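# Ticket 2988 – right thumb lags the fingers when closing on the pepper

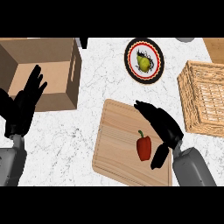

Status: fixed, leaving open for the left hand
Opened by: Azucena Gallegos
Project: Plondine (two-arm kitchen sorting, student robotics club)
Opened: 8/11/18

**What's wrong**

The right hand gets to the pepper on the cutting board just fine, and then the thumb shows up late. The fingers curl, they push the pepper sideways, and by the time the thumb closes there's nothing between them. Sometimes the pepper tips over. Once it went all the way off the board and ended up under the wicker basket, clipped halfway into the counter, and I have to admit I ran that one back a few times!

The pear grasp is not affected. Same hand, same script, and the pear comes up off the plate beautifully.

**How to reproduce**

1. Load the kitchen counter layout with the default object positions.
2. Start the Evidside controller with both arms on.
3. Send the right arm to the pre-grasp pose next to the pepper.
4. Run `close_hand right` at normal speed.
5. Watch the thumb.

It fails on almost every run at normal speed. At quarter speed it nearly works, which made me think it was timing from the start (and then I spent two evenings on friction anyway).

**Log**

*Entry 1.* Raised the friction on the pepper. No change, except that now it drags the cutting board along with it. Put it back.

*Entry 2.* Tried a lighter pepper, then a heavier one. The heavy one stays put longer, so the grasp sometimes holds, but that's cheating and the match rules fix the object weights. Put it back too.

*Entry 3.* Finally plotted the joint angles! I should have done this first. The four finger joints start moving as soon as the command lands. The thumb sits still for a good stretch and then moves at exactly the right speed. So the motor settings are okay and it's just starting late. Seeing that gap on the plot was the best part of my week.

*Entry 4.* Went looking for where the thumb gets its own command. The finger commands go out in one message and the thumb goes out in another, and the thumb message waits for the wrist to report that it has settled. That check came in back in July, when we were still using the old Ayala hand model and the thumb kept hitting the palm if the wrist was turning. The new hand doesn't have that problem. The check is at line 3415 of the hand file, for anyone who wants to go stare at it.

*Entry 5.* Took out the wait and put the thumb in the same message as the fingers. First run: pepper grasped, lifted, carried over to the cardboard box and dropped in. I yelled. My brother came in to see what broke.

*Entry 6.* Ran it again with the pepper turned to 5 different angles. All good except one, where the stem ends up against a fingertip and the pepper rolls a little as it lifts. It still makes it to the box. I think that's a separate ticket – the grasp planner treats the pepper as a plain rounded shape and has no idea there's a stem.

**Why the pear was fine**

I wanted to understand this before closing anything. The pear pre-grasp comes in from above and the wrist has already stopped turning by the time the hand closes, so the settle check passes right away and the thumb hardly waits. The pepper approach comes in from the side with a wrist twist at the end. Same bug in both, it just had nothing to wait for with the pear.

**Change**

- `hand_commands`: thumb and fingers now sent together
- `hand_commands`: wrist settle check removed for the right hand only
- `pepper_grasp`: speed back to normal (I had left it at quarter, sorry to whoever ran the Inimus branch and wondered why it was so slow)

**Still to do**

- Same change for the left hand. It uses a copy of the same code, and the box-side handoff will need it. I'd love for one of the newer members to take this, it's a small edit and you get to see the result right away.
- Check that the hand still behaves if someone closes it in the middle of a big wrist turn. I tried 3 of these and saw no collision with the palm, but I'd like a proper test.
- New ticket for the stem.
- Delete the old Ayala model from the shared folder once the left hand is done.

If you pull this tonight, restart the controller before you run anything – it keeps the old hand file loaded and you'll think the fix did nothing.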